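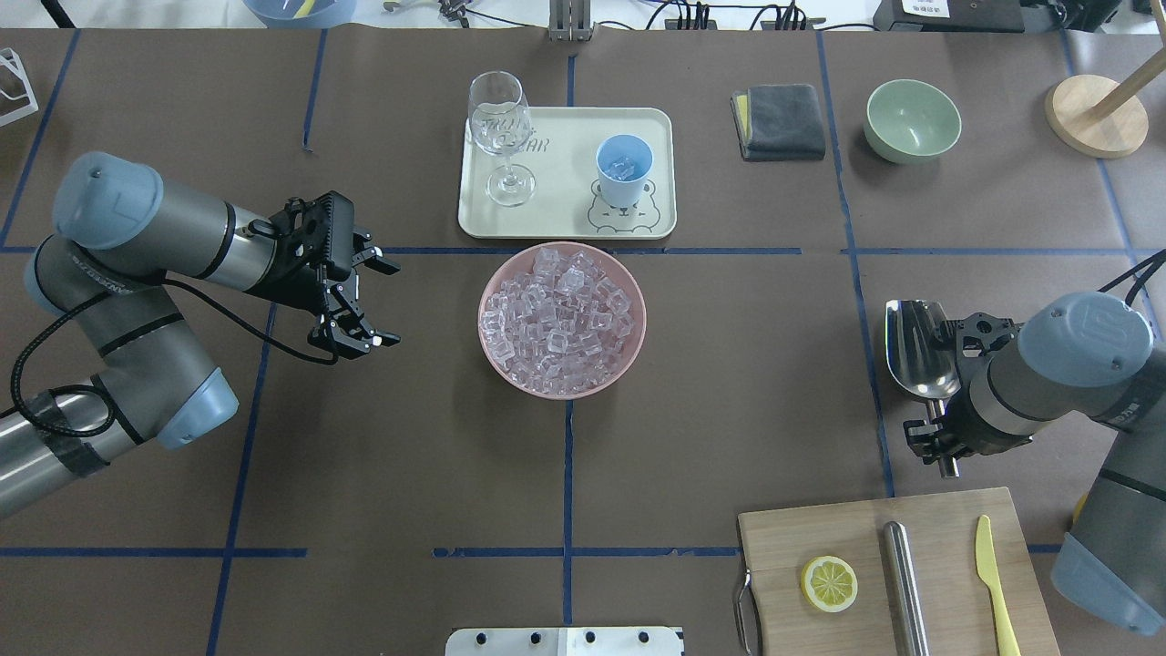
Osvaldo Valentini wrote to ask whether ice may be lifted with the glass itself when a function is busy and the scoop has gone astray. It may not. Glass can chip against ice, a clear chip is very hard to find among clear cubes, and the whole bowl then has to be discarded. His letter prompted us to bring the ice notes onto the gallery page, where they should be easier to find than in the back of the Pladham Hall handbook.

Table and Bar Service at Pladham Hall
Gallery: Ice and Cold Drinks

Pladham Hall is available for community dinners, receptions and meetings throughout the year. Hirers have the use of the Frimpong Room and its servery, together with the glassware, trays, bowls and utensils stored there. The gallery is intended to help hirers recognise the equipment before they arrive and return it in good order.

Ice service. Cubes in a pale pink bowl, with a stainless steel scoop. The cream tray carries a stemmed wine glass and a light blue plastic cup with a few cubes in it, and there is a folded dark grey cloth near the top of the table.

Notes for hirers

Ordering ice
The servery machine produces enough for a small reception. For larger functions, bagged ice should be ordered from Skostitby at least two working days ahead and delivered to the side entrance on Mill Lane. Bags are to go directly into the chest freezer. They should not be left on the floor of the corridor, even for a short time, as the vinyl becomes slippery and the corridor is also the accessible route to the washrooms.

Using the scoop
One scoop is assigned to each bowl. It should be held by the handle only and set down on a clean saucer between uses. A scoop left buried in the ice has to be dug out by hand, and the ice can no longer be served. Replacement scoops are kept in the second drawer to the left of the sink – please sign the sheet if you take one.

Bowls and trays
Bowls are filled to the rim at the start of service and topped up from the freezer as needed. Meltwater should be poured off before fresh ice is added. Trays are light and have a raised edge, but they are not suitable for carrying a full bowl. Carry the bowl in both hands and bring the tray of glasses separately.

Stemmed glasses are best placed toward the middle of a tray and lifted by the stem. Plastic cups are supplied for outdoor functions and for children's tables. The colours do not indicate size, and all cups in the servery hold the same amount.

Cloths and sponges
Microfibre cloths are for drying and polishing glassware. Sponges are for washing up and should be rinsed and squeezed out after use. Cloths used on the floor must not go back into the servery – a separate bin is provided beside the mop cupboard.

Quantities held
The hall keeps 187 stemmed glasses and 500 plastic cups, with 40 serving trays of various patterns. Hirers expecting more guests than the glassware allows may arrange additional stock through Seltosico, at their own cost. Deliveries and collections are to be made on the day of the function unless the office has agreed otherwise.

Breakages
Please report any breakage before leaving the building. There is no charge for the first two glasses. If a glass is broken within reach of an open bowl of ice, the contents must be tipped into the service sink and melted with warm water, and the bowl washed before it is used again.

Changes since May
The freezer has been moved to the wall opposite the servery hatch. Tongs have been withdrawn from the bar drawer after several complaints about stiff hinges, and only scoops are now supplied. Printed copies of the revised handbook may be collected from the office during opening hours.

Page updated Friday, October 16, 2026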